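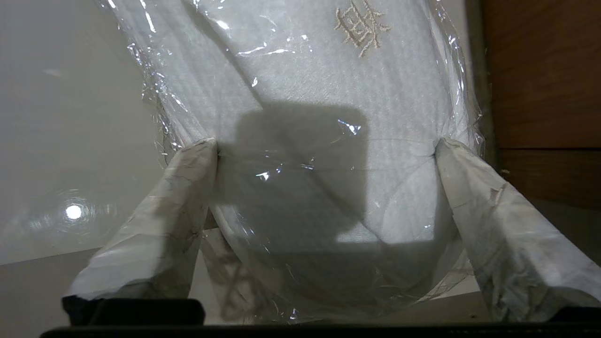
Fig. 1. White textile in clear film, beige embroidered character near the top.

Housekeeping Operations > Unit 2 > Handouts > Wrapped Linen

Posted in June by Bülent Başaran
2 comments | 51 shares

Wrapped Linen: Receiving, Storing and Handing Out

These notes go with the Tuesday session. Read them before you come, and bring the blank receiving sheet from the course folder. We will not go over fiber content again; that was Unit 1. If you missed it, get the notes from someone in your group.

1. What we mean by wrapped linen

In this unit, "wrapped linen" is any washable textile that reaches the guest or the shelf in its own clear film. Hand towels, bath towels, washcloths, slippers, robe belts and some sleeves and covers all come this way. Linen in a shared outer bag, ten or more to a bag, is bulk linen and follows the rules in Unit 3.

The film does two jobs. It keeps dust and hands off the textile between the laundry or supplier and the place of use. It also tells the next person that the piece has not been opened. The second job only works if everyone treats an open wrap the same way, so learn the rule now: open film means the piece goes back to be checked. Do not smooth the film down and put the piece back on the shelf.

Film does not prove that something is clean. A piece can be stained before it is wrapped, and it can be wrapped damp. You still have to look at it.

2. Kinds of wrap

You will meet three kinds in the practice room.

Loose sleeve. A plain bag a little larger than the folded piece, closed with tape or just tucked under. There is spare film on one or more sides, and it bunches up when you pick the piece up. Easy to open and easy to reuse by mistake.

Close wrap. The film sits tight to the textile and is heat sealed. It has to be torn or cut. Bunching is small and mostly at the corners.

Flap bag. A bag with an adhesive strip along one edge. It can be opened and closed several times, so it tells you very little about whether the piece was handled. Check these every time.

Look at how the film behaves around the white piece in Fig. 1. It bunches into loose folds along the left edge and wrinkles against the fabric on the right. Where the wrap is being pinched it pulls tight, and below that it hangs in a sag. Loose film like this slides over the cloth when the piece is gripped, so a stack of such pieces will shift if you lift it from the sides only. Put one hand flat underneath.

Spare film also catches on shelf clips and cart corners. A small tear made that way is easy to miss and counts as an open wrap.

3. Reading a piece through the film

Most checking is done without opening anything. Use the light over the bench and tilt the piece slowly. Clear film throws back a lot of small bright spots, and a glint can hide a mark or look like one. If you think you see a stain, tilt the piece. A glint moves when you tilt. A stain stays where it is on the cloth.

Shadows cause the same trouble on white fabric. Whatever is held over the piece darkens part of it, and a soft gray area can pass for soil. The dark patch across the middle of the cloth in Fig. 1 is a shadow. Change the angle of the light before you write anything down.

Check in this order:

Surface. Is the texture even? Ribbed and looped fabrics should look the same all over the visible side. A flat patch may be a worn place, or it may be the film pressing on the pile. Push the film lightly from the side and see whether the pile comes back up.

Color. Compare with the white card on the bench. Do not compare one piece with another, as a whole batch may have yellowed together.

Edges. Look for pulled threads and loose loops. Anything that looks like a loose strand should be noted even if you cannot tell through the film whether it belongs to the fabric, the stitching or a tie. Write "strand, source not clear." Do not guess.

Mark or logo. See section 4.

Moisture. Fogging on the inside of the film, or film that clings in one place and nowhere else, is a reason to pull the piece. Damp linen that sits in film will smell within a short time, and the smell spreads to the shelf.

4. Embroidered marks

Many properties have linen embroidered with a name, a letter or a character. The mark shows who it belongs to and which way up it should be presented. It also makes mixed deliveries easier to sort.

Thread color matters less than you might expect. A tone close to the fabric, such as beige on white, is common because it looks quiet on a rail or a tray. The drawback is that it is harder to read through film. Take your time with pale thread.

Marks in a script you do not read still have to be sorted correctly. Use the mark chart on the wall of the practice room, which shows each one the right way up next to its shelf code. Match the whole mark. If only part of it shows because of the fold, do not decide from the part. Set the piece aside and ask the person running the bench. In past years most sorting errors in this exercise have come from students matching half a character and moving on.

Do not copy a mark by hand onto the receiving sheet. Write the shelf code.

Orientation: when the piece is folded for presentation, the mark goes on the upper face and reads upright to the guest, which means it is upside down to you when you hand the piece across a counter. Practice this. It feels wrong at first.

5. Receiving

The training deliveries are set up under the names Osis, Misitz, Adugna and Hasura. Each stands for a client with its own shelf and its own rules.

Osis takes close wrap only. Send back anything in a loose sleeve.

Misitz takes loose sleeves and flap bags. Flap bags are checked at the bench before they go up.

Adugna takes all three kinds but wants the mark showing on every piece. A piece folded with the mark inside goes to refold.

Hasura does not use marks. Any embroidered piece in a Hasura delivery belongs to somebody else.

Steps at the bench:

Check the delivery name against the sheet. Open the outer carton by hand or with the safety cutter, blade set short. A full-length blade goes through the carton and into the first layer of wraps.

Take out one layer at a time and lay it on the bench in a single row. Do not stack yet.

Check each piece as in section 3. Good pieces go to the right, queries to the left, open wraps in the gray tub.

Fill in the sheet when the layer is done, then take out the next layer.

A full training carton holds 25 pieces. If yours does not, write down the number you found and carry on. We will sort out the difference at the end of the session.

6. Storing

Store wrapped pieces flat, mark up, folded edge to the front. Film on film is slippery, so low stacks are better than tall ones. For loose sleeves, tuck the spare film under the piece before it goes on the stack. If you leave it on top, the stack leans within a day or so.

Keep wrapped linen away from hot pipes and out of direct sun. Heat softens some films and makes them stick together, and you then tear one wrap getting the other off.

New stock goes to the back or the bottom. This was covered in Unit 1, but people forget it as soon as the cart is full.

Pressure marks are a small point that comes up every term. Pile fabrics under a heavy stack come out flattened. They recover after a shake once they are opened, but they look thin in the wrap and guests do notice. Slippers should never go under towels.

7. Handing out and unwrapping

Whether the guest gets the piece wrapped or unwrapped is up to the property. Ask on your first day. Both are normal.

If you hand it over wrapped, hold it from underneath with the mark facing the guest. Avoid pinching the two sides together. The film creaks, the fold buckles in the middle, and the piece looks used before it has been opened.

If you unwrap it first, do it in the service area. Tear along the seal, never across the face of the textile. With a loose sleeve, hold the closed end and slide the piece out in one movement so the fold stays together. Put the film straight into the film bin - it travels well on a draft and turns up under beds.

Once it is out of the film, a piece that is not used the same day goes back to the laundry. It is not rewrapped on the floor.

8. For the session

Work in pairs. One person checks and the other writes, then change over at the halfway point. You need short nails or gloves for the close wraps. Rings off, please.

Hand in one receiving sheet per pair, with both names on it. I mark the query column more closely than anything else. A sheet with no queries at all will get a second look, and so will one where every line is a query.

Reading before Unit 3: the bulk linen handout, first two sections, and the shelf code list.

B. Başaran

Comments (2)

Are we allowed to use the cutter on the close wraps, or tear only?

Tear only. The cutter is for cartons. - B.B.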